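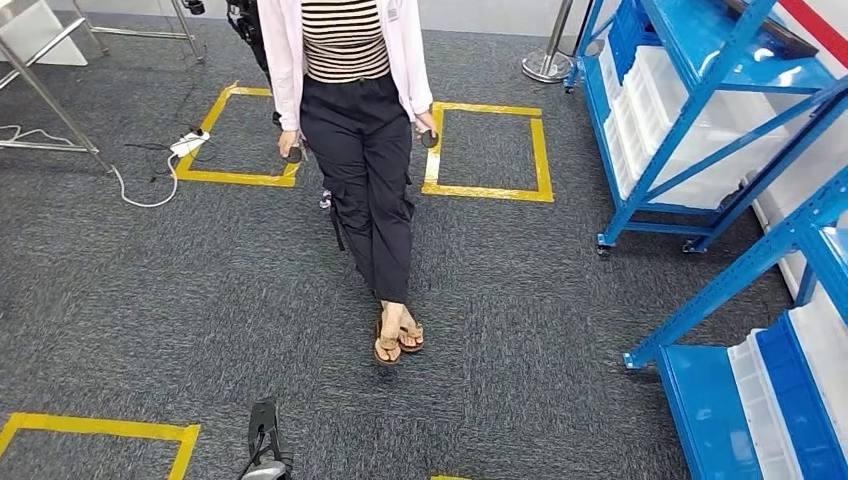 Teleop bay, two handheld controllers, yellow tape on the carpet, bins on blue rolling shelves.

Search posts Search

Feed > Automation > Equipment planning > Thread

Budget notes for the second teleop station. The request goes to Orvokki Vuorinen on Saturday, so corrections before then please.

Controllers first. One station uses two handhelds. I'm asking for 2 spare pairs on top of that. Stick drift is the usual failure and a dead controller stops the whole station.

Shelving. Casters stay on the spec. Viltico quoted a fixed-foot version at a lower price. Declined. We re-space the aisle too often to be unbolting racks.

Bins: 276 across both stations, one size, Stekwood. Mixed sizes cost us in grasp retuning last time. White or blue makes no difference to the price.

Floor tape is a consumable. It never gets its own line and then somebody pays cash for it. Put in 30 rolls, yellow, for the year.

Power. Strips on the floor are OK for a pilot. For a permanent bay I want overhead drops. Verkeo's electrician price is still open, so that line is a placeholder.

Gripper fingers: Reijo Saarinen wants a full spare gripper. I have only fingers and one cable set in the sheet. Lead time from Ahonen is about 2 months, so he may be right.

Not in this request: the arm itself, the service contract, operator hours. Eetu Pesonen has those under November.

Re carpet: caster drag is higher than on hard floor. Get the loaded push force from the supplier before signing. Viltico's sheet only gives it for concrete. Asked them twice.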